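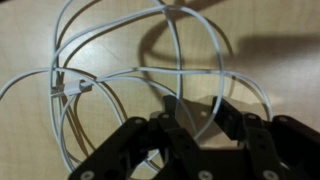

How to teach a cable pick with the Memard gripper kit

February 23, 2021, by Carla Geagea

A cable is one of the more difficult things you can give to a small robot arm. It has no fixed shape, it slides away when you touch it, and when you pull one part, another part moves. I have been using the Memard kit on our bench arm since the winter, and in this tutorial I will show how I teach it to find the plug of a charging cable, take it and lift it. You do not need to write code, but you need patience on the first day.

What you need

The Memard kit in the basic version. It comes with the gripper, the wrist camera and the Tero software on a USB stick. You also need an arm with a free tool flange, a computer with 16 GB of memory, and one or two cables with different colours. I bought the soft finger pads from Kotian separately. They are not obligatory, but the plain fingers lose a smooth plug quite often.

Before you start

Fix the gripper on the flange and tighten the four mounting screws by hand first, then with the key. Move the fingers open and closed with the button in Tero and listen. If you hear a click at the end of the movement, one of the pivot screws is too tight. Loosen it a quarter of a turn and try again.

Now look at your light. I lost almost one whole afternoon here. A white cable on a pale table is hard for the camera, and the shadow of a cable can look to the software like a second cable. If you see this in the preview, put one more lamp on the opposite side. Do not make the lamp too strong, or a glossy table will give you bright spots.

Step 1. Set the table height

Choose "Surface" in Tero. Bring the closed fingers down slowly until they touch the table, press "Store", and go up 40 mm. This will be the waiting height for all the next steps. Please do it again each time you change the table or put a mat on it.

Step 2. Mark the plug

Throw the cable on the table. Do not arrange it nicely, because later it will not come nicely either. In the preview, draw a box on the plug only, without the cable behind it. Then lift the cable, throw it again and draw a new box. The manual says that 14 boxes are enough to begin. For me it became reliable after two sets of 14, with the plug turned in different directions.

Step 3. Show the approach

Hold the arm in free mode and guide the open fingers until they are above the plug, one on each side. The fingers must cross the plug, not follow its length. If another loop lies on top of the plug, show the arm how to push this loop to the side first. You can save this as a separate movement, called "Clear" in the menu.

Step 4. Close and lift

Set the closing force to low. Close, wait one second, and lift straight up to the waiting height. With a tangled cable the whole bundle may come up together. In this case add a small shake in the "Lift" menu, with the shortest distance it offers. A bigger shake only makes the knot tighter.

Step 5. Let it repeat

Start with ten picks and stay near the stop button. After each miss, Tero asks you what was wrong, and you choose from a list. Answer these questions carefully, as the software uses them in the next training. The project file can keep 1000 picks and then it writes over the oldest ones, so export it before that.

Is it worth buying?

Before this kit I tried the Brinix set, which closes faster and has a better printed manual. But with Brinix I had to type every position as numbers, and for a cable this is very slow work. Memard is easier to teach. Its weak points are the English in the menus, which is sometimes strange even for me, and the wrist camera, which becomes a little blurred when it is very near the table. For boxes and other hard parts I would still choose Brinix.

In March I will write the second part, about putting the plug into a socket.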